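Sorting the trousers

I have been putting off the bedroom cupboard since we moved in, and in June I finally ran out of excuses. My cousin Ruwan was coming to stay and needed somewhere to put his things, so everything had to come out and go onto the bed.

Most of it was trousers. I counted 20 pairs in the end, counting being the only way I could make myself get rid of any. The rule was simple: if it hadn't been worn in a year, it went in the bag for Thilini, who takes clothing to the op shop near her work.

The elastic-waist denim ones were the hardest to decide on. They're comfortable and they go with everything, but they're a nuisance to fold - the waist bunches up and the legs won't sit square. I used to roll them. Now I lay them on the green bed cover, pull the waistband straight, put one leg over the other and fold in thirds from the bottom.
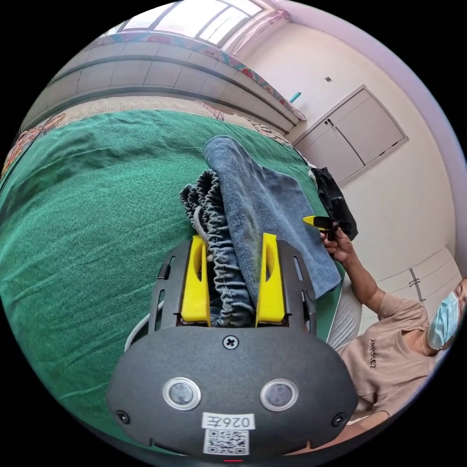 Page last changed: June, 9:40 pm

The blue-grey denim stayed. A bit of fading doesn't bother me in trousers I mostly wear around the house, and I'd only have to buy another pair. The last ones I looked at in town were dearer than I remembered and had no give in the waist at all.

Six pairs went to Thilini, along with a cardigan I never liked the colour of. Two more are waiting for new hems. Ivone has offered to do them on her machine if I bring my own thread, so I need to find the navy cotton, which is in one of the boxes still in the garage.

Ruwan ended up with two shelves and half the hanging space. He brought one small bag - mostly socks. I've left the shelves free for now and will do the winter jumpers next.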